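Laundry, again
2026-09-05

Ok quick one, I have a load going and 58 other things to do before dinner.

Several of you asked how the new-place laundry setup is going. Short answer: fine. Long answer, I have opinions now. We've been in the Dirkton house since April and for the first few weeks I was hauling everything to the laundromat out on the Skakusmont road, feeding it quarters, reading the same old hunting magazine. Never again. Got a top loader. I wanted a top loader, I grew up with a top loader, my knees want a top loader. Elis Beddoe (my cousin, you've met him on here before, he of the pickled egg post) kept sending me links to front loaders and I kept deleting them.

So. Things I've figured out.

You can throw in the sock you forgot. Lid up, sock in, lid down. This alone, worth it.

The lid is dark see-through stuff and it shows every speck of lint. I wipe it with whatever damp thing is closest. Usually a sock, see previous.

I still haven't peeled the clear film off the control panel. I know. My mother kept the plastic on her remote for 2 decades and I swore I wouldn't be that person. But the panel is shiny black and the blue lights look so nice under there and the minute I peel it there'll be a scratch. Maybe at Christmas.

Plaid. OK so this is the real reason for the post. I own too much of it, and it's all the navy-teal-mustard kind, and I've been lazy and washing it with whatever. Then I lost a perfectly good white undershirt to a brand new flannel (it's blue now, well, bluish, a sort of sad dishwater color). So now plaid goes on its own, cold, inside out if I remember, which is maybe half the time. Whites wait their turn in the other basket. And before anything else goes in I stick my head over the drum and check for leftovers. There is always a leftover. One white thing, crumpled up, stuck down by the side where you can't see it unless you lean.
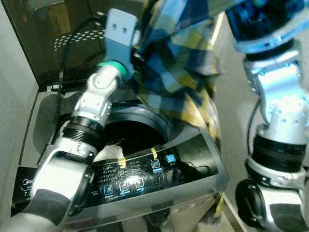 What I use, since you'll ask

Detergent: the Mac Mathúna powder, the unscented one. Comes in a box the size of a toddler. I put in less than the scoop says and everything comes out fine. The liquid stuff left streaks on my dark things, could have been me pouring too much, I dunno.

Stain stick: Stevero. Good on grass and coffee, useless on bike grease. I leave it on while I drink my own coffee and then in it goes.

Dryer: mostly not. I've got a rack in the spare room and a line out back when the weather behaves. The flannels go on hangers right away or the collars dry all curly and then I'm ironing, and I don't iron. Towels do get the dryer, I tried them on the line and it was like drying off with a cracker.

Lint: still losing. If anyone has a trick for black leggings that doesnt involve a whole roll of tape, comments are open.

Also someone emailed about whether I separate towels from clothes. Yes. Mostly. Dish towels go with bath towels, which apparently is a crime in some families, sorry to those families.

Ok it's beeping, gotta go hang stuff. Will do the pantry shelves post next week, I know I said that last week to.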